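胶合板台面发黄起斑,重新上油之前到底要不要全部磨掉？

木工与家装互助 > 台面、桌板 > 表面处理
标签：胶合板 木蜡油 水渍 打磨

发帖人：半坡搬砖

先说情况,有点长,急的可以直接看最后一段。

租的房子,房东同意我随便折腾厨房旁边那个小隔间,去年我自己做了一条工作台,台面就是浅色的胶合板,板材店裁好送来的,牌子叫 Tislow,店里说是桦木面皮,我也没法验证。当时图快,只用 180 目砂了一遍,刷了两遍 Ferner 的硬质木蜡油,晾了一晚上就开始用了。

现在问题来了。靠水池那头颜色变得一块深一块浅,有浅黄的,有偏橙的,有几个杯底圈。中间那块手摸上去发涩,滴水上去不成珠,直接就吃进去了。两头倒还好,水珠还能立住。另外板面上还有好多小黑点,针尖那么大,用湿布擦能擦掉一部分,剩下的擦不掉,不知道是霉还是木头本身的。

我试过的：
1、白醋兑水擦,没什么变化,就是酸了一下午。
2、橡皮擦,对杯圈有一点点用。
3、拿 240 目手砂了巴掌大一块,颜色是变浅了,但是和旁边差得太明显,没敢继续。

我担心的是面皮太薄,机器一上去就砂穿了。论坛里搜到的说法完全相反,有人说必须整面磨到底,有人说局部补油就行。预算不多,整条台子的板材当时花了 405,不想再买新的。台面长 2,000 毫米,深度没量准,反正不宽。

所以想问：这种情况是整面磨还是局部修？小黑点是不是霉？油要不要换成漆？周末能动手的只有星期天,最好一天内能弄完大部分。谢谢各位。

补充一下,有人私信问是不是贴了防火板,不是,就是裸的木皮。

Wilmer Henao
（得到 816 个赞的老用户）

赶时间,先挑重点说,晚上有空再补。

整面磨,但不要"磨到底"。这两个事不一样。你要去掉的是表面那层老化的油和染进去的脏东西,胶合板面皮也就零点几毫米,磨到底就看见下一层了,颜色横着走,没救。局部修我不建议,你自己那巴掌大一块已经试出来了,接口永远看得见。

黑点怎么分：
拿牙签尖轻轻挑。能挑下来的是灰、碎屑,或者油没干透的时候落进去的东西。挑不下来、边缘发毛、还会几个连成一小片的,当霉处理。挑不下来但是边缘很清楚的,多半是木材自己的矿物点,或者铁屑。你那边要是用过钢丝球,十有八九是铁屑,遇到水和木头里的单宁就变黑,擦一辈子也擦不掉,得用草酸。

还有,判断脏的程度别在顶灯底下看,顶灯把什么都照平了。找个侧光,手机手电贴着板面斜着打,哪里有斑哪里有颗粒一下子就出来了。人也蹲低一点,斜着看过去。吃完的零食袋什么的先收走,油渍沾到裸木上比水渍还烦人。 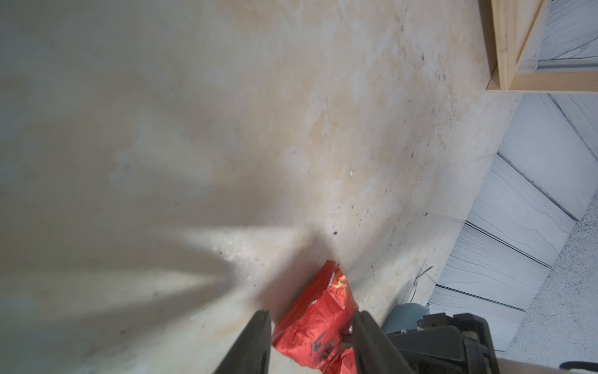

具体步骤

第一步,清空台面,吸尘器吸一遍,毛刷头。不要一上来就湿擦,灰会变泥钻进木孔里。

第二步,去油。松节油或者木蜡油厂家配的清洁剂,白色旧棉布沾一点,顺木纹擦,布黑了就换一面。擦完开窗,晾到闻不出味道为止。沾了油的布摊开晾干再扔,千万别团成一团丢垃圾桶,会自燃,这个不是吓唬人。

第三步,打磨。有圆盘机就用 150 目轻轻过一遍,机器自己的重量就够了,手不要往下压,也不要停在一个地方。边上五公分改手砂,板边最容易穿。没有机器就用砂纸包木块,慢是慢点,安全。过程中在板面用铅笔画浅浅的网格,铅笔印没了就停,去下一块,别恋战。

第四步,杯圈和黑点如果还在,用草酸溶液。照包装上的比例兑温水,戴手套、戴护目镜、戴口罩。要整面刷匀,只点在斑上会留一圈白印子。等二十来分钟,清水擦几遍,干透。干透是指隔夜,不是指摸着不凉。草酸干了以后有白粉,别干磨,先湿布擦掉。

第五步,180 目再手砂一遍去毛刺,最后 220 目收。不要再往上走了,磨太细油吃不进去,你上次那个问题我怀疑一半是油没干透就开始用。

第六步,上油。薄,薄,薄。第一遍用刮板或者无绒布推开,过十五分钟把多余的全部擦掉,擦到手摸上去不粘。第二遍隔天。水池那头可以来第三遍。

所以一天搞不完,你星期天能做到第五步前半段就不错了。草酸那步如果能省掉,当天晚上可以上第一遍油。

要不要换漆：水池边上其实水性漆更耐水,但坏了修起来麻烦,得整面脱漆。租房我会继续用油。油的缺点是要养,半年补一遍,几分钟的事。

漏了一个,板子侧面！胶合板的侧边是吸水最凶的地方,一层一层的端头都露着。你说水池那头最严重,很可能水是从侧边进去的。侧边多喂两遍油,和水池交接的那条缝重新打胶。这个不做,上面白磨。

养猫的阿黎

同意楼上大部份,补充两句自己的经历吧。

我家是 Ustden 那个系列的桌板,也是浅色木皮,当时听店里的直接用 80 目开机器,三分钟砂穿两个地方,深色的胶层都出来了。最后在穿的地方压了一块砧板,压到现在。所以 80 目、120 目都别碰,宁可多磨一会。

草酸我觉得能不用就不用,味道倒没有,主要是我家有猫,擦了好多遍还是不放心。我后来用的是 3% 的双氧水,药店就有,棉片敷在黑点上,盖保鲜膜,过几个钟头看。霉点淡了很多,杯圈没什么用。铁的那种黑点双氧水是没用的,这个要分清楚。

侧边那个真的重要,我就是没管侧边,水池旁边那头鼓起来了,鼓起来就不是磨的事了。楼主可以用手指沿着边摸一圈,摸到有台阶或者按着发软,就别费劲上油了,直接锯掉那一截或者换板。

还有砂纸别买超市那种,掉沙。我用的 Chambi 的网格砂纸,不堵,一张顶好几张。贵一点点。

路过的电工

换块板算了。405 块钱的东西折腾一个周末,砂纸、油、草酸加起来也小两百了,时间不算钱啊？

真要省事就铺一张软玻璃桌垫,下面什么样都看不出来。水池那头用胶封一下。

（回复 养猫的阿黎：软玻璃下面闷水会更快发霉吧,他那头本来就潮。）
（回复 半坡搬砖：谢谢大家。牙签挑过了,大半能挑下来,水池边有一小片挑不动的,边缘发毛。侧边摸了没鼓,不软。先按 Wilmer 的办法来,草酸先不买,拿双氧水试那一小片。油还剩半罐 Ferner,开过封的,有点结皮,不知道还能不能用。）
（回复 Wilmer Henao：结皮挑掉,下面是稀的就能用,过一遍丝袜。整罐发稠拉丝就扔。先在废料上试,第二天还粘手也扔。）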